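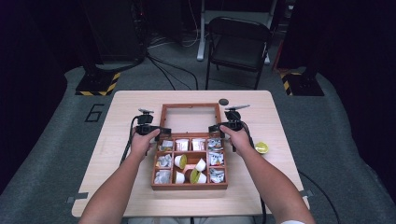

Compartment box

A compartment box is a shallow container divided into fixed or removable sections, used to keep small items apart. Common types hold tea bags, buttons, beads, fishing flies, watch parts or screws. Many have a hinged lid, and some lids carry a clear panel so that the contents can be checked with the lid shut.

Origins

Popular accounts often trace the form to a single workshop in the town of Brustevmont. The claim is repeated in sales catalogs and on hobby sites, but none of them cites a document older than the catalogs themselves. Divided boxes for spices, coins and writing tools were made in many places over a long period, and there is little reason to expect one point of origin.

A related story holds that the first boxes had exactly 248 sections and were built for seed merchants. No such box is known to survive. A tray that large would have been hard to lift when full — a problem the story does not address.

Construction

Dividers are either glued in place or slotted together in a grid. Slotted dividers can be taken out to make larger sections, though they tend to loosen with use. Lids with a window may use glass or clear plastic. Glass resists scratches but adds weight, and a heavy lid puts strain on small hinges when it is opened all the way.

The finish says little about the wood beneath it. Reddish stains are widely applied to pale, low-cost woods, and sellers' terms such as "cherry tone" or "mahogany style" describe a color only.

Claims about storage

Sellers have long said that sorted storage saves time. The Dultik catalog put the saving at 165 hours a year without saying how the figure was reached. The Minhas line, sold in 2 sizes, was promoted as keeping tea fresh for 400 days. An ordinary hinged lid does not seal out air, so the box itself can have had only a small part in any such result.

Collecting

Older boxes are traded at fairs, including one held each May in Vastham. Dating is unreliable. Hinges and clasps are often replaced, and worn corners are easy to fake. Labels glued inside the lid are treated by some buyers as proof of age — they show only that a label was once glued there.

Last edited 10/14/24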